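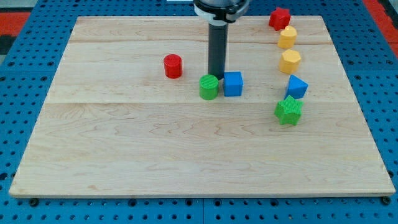
Colorful blocks on a maple board, set on a blue perforated workbench.

2 min read

Ziltavstead is getting its first toy design fair this February, and sign-ups are already pouring in! The Semik Toy Fair will bring 37 local makers to Olszewski Hall, with puzzles, pull toys and board games for kids of every age.

"We hoped for a dozen tables, and the calls just kept coming," said fair director Montserrat Becerra. "I can't wait to see families sit down and play."

Woodturner Uriel Quezada will lead a spinning top workshop at 10 a.m., with room for 26 children. Admission is free, and doors open at 9 a.m.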